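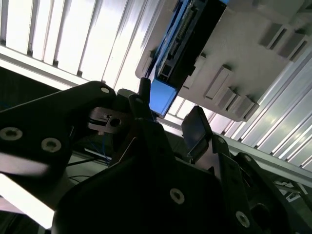

White slats and the white housing, with the blue and black module in it.

I moved the plug board into the slatted corner in November and have been meaning to write it up. Roel Willems asked for the details, so these are mostly for him.

The plate is light grey and matte. I had it in gloss white at the old place and the glare gave me a headache by mid-afternoon. It stands upright now, which took a bit of getting used to, but it leaves the bench clear and I don't have to hunch over it. The fixtures are in a single row. I tried two rows first and kept knocking the bottom ones with my sleeve.

Behind it is the aluminium panel, with the rail along the top. The slats came from Rustad and cost me $200, plus another $39 for delivery to Tetville. They're straight and the colour is good, but they bounce a lot of light. If I did it again I'd move the lamps before putting the panel up – it's a pain to do afterwards.

The carpet is the dark stripy stuff that was already down. It hides dirt well. It also hides small screws well, and I've lost a few. I keep a magnet on a string for that, though it's useless for the brass ones.

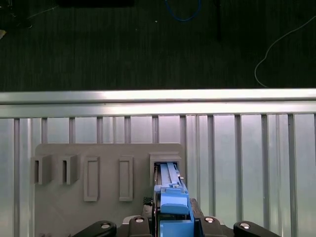 Cables are the other job. I bought a bag of 500 ties from Prutach and have used roughly a quarter of them, mostly on runs I then had to cut open again. Kobe Vandenberghe swears by hook and loop strips and I'm coming around to it. They cost more, but you can move a lead without getting the snips out.

Still to do: label the fixtures left to right, get the loose leads off the floor, and find a proper tray for the spare plugs. The Braltix one is too shallow and I'm sending it back.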